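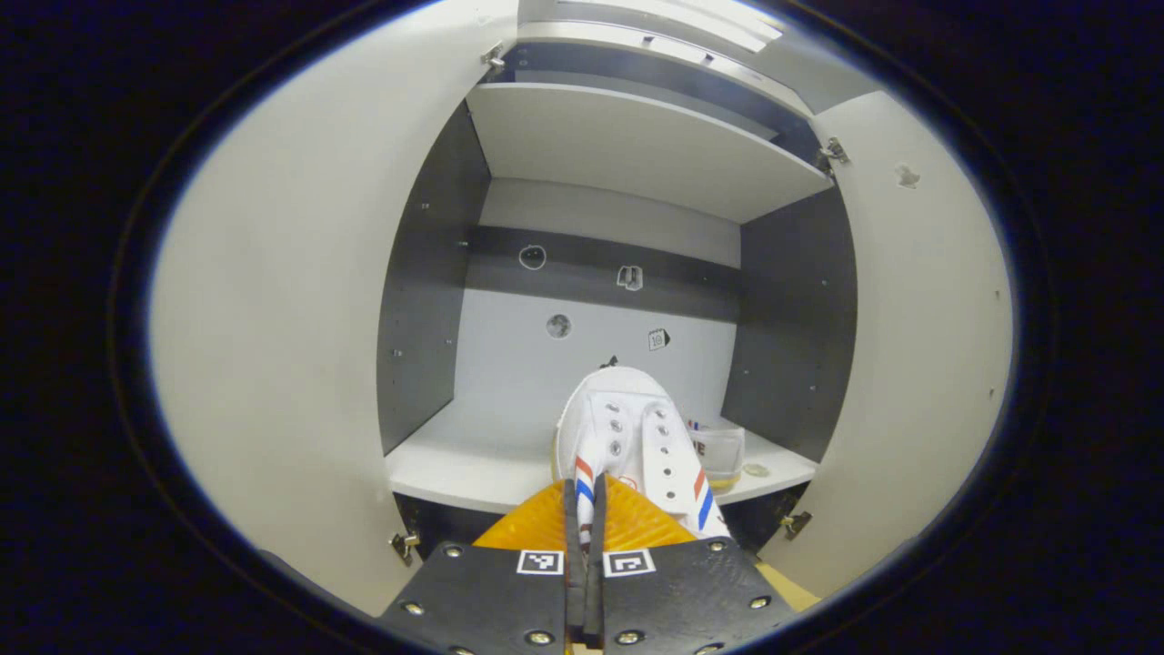 # El amistoso de pretemporada contra el Gredbridge: ¿32 euros?

**lateral_zurdo**
Acaban de colgar los precios del amistoso en Vondundale. General a 32 euros, sin descuento para abonados. En pretemporada. Y encima el club lo vende como "presentación oficial ante la afición", cuando la mitad de los fichajes ni han firmado. Yo me espero a la primera jornada.

**FondoNorte_4**
A mí me parece caro pero tampoco es para rasgarse las vestiduras. El año pasado, contra el Sekbridge, nos cobraron casi lo mismo y fuimos todos. Además viene el Gredbridge con el equipo titular, según la web.

**lateral_zurdo**
> viene el Gredbridge con el equipo titular

Eso lo dijeron también del Sekbridge y en el descanso cambiaron a los once. La segunda parte la jugó el juvenil. Si alguien me enseña un compromiso por escrito, me callo.

**tarde_de_transistor**
Lo que yo no me trago es lo de la recaudación. En la nota pone que "una parte" va a la cantera. ¿Qué parte? El verano pasado ponía lo mismo y luego en las cuentas salían 227 euros en esa partida. Lo pregunté por correo en junio y sigo esperando respuesta.

**rabona77**
227 euros era solo lo de la rifa, no lo de las entradas. Está explicado en el hilo de la asamblea.

**tarde_de_transistor**
Lo he leído. Explican que la rifa va aparte, pero la cifra de las entradas no aparece por ningún lado. Si la tienes tú, pásala.

**rabona77**
La cifra no la tengo, no. Pero de ahí a insinuar que se la quedan hay un trecho.

**FondoNorte_4**
¿Podemos hablar de fútbol? Yo quiero ver a los centrales. Encajamos 4 en el entrenamiento a puerta cerrada contra un equipo de dos categorías menos, y el míster dijo que eran "las cargas físicas".

**mediapunta_jubilado**
Las cargas físicas – la excusa de todos los agostos. Llevamos tres años igual y luego en noviembre son las lesiones. El problema es que no hay nadie que saque el balón jugado, y el chaval del Hamann que suena para esa posición ha jugado de lateral toda su vida.

**rabona77**
De central jugó media temporada, y bien. Yo lo vi en directo dos veces.

**mediapunta_jubilado**
Dos partidos. Pues nada, que le hagan cinco años de contrato.

**lateral_zurdo**
Vuelvo al tema: la web dice que ya hay 1000 entradas vendidas. Acabo de entrar a mirar el plano y las dos tribunas salen casi enteras en verde. O el plano no se actualiza o esa cifra incluye invitaciones.

**FondoNorte_4**
El plano va con retraso, a mí me pasó en la copa. Yo ya he comprado la mía, puerta 4. Si alguien va, estaré en el bar de enfrente desde las seis.

**tarde_de_transistor**
Iré al bar. Al campo ya veremos.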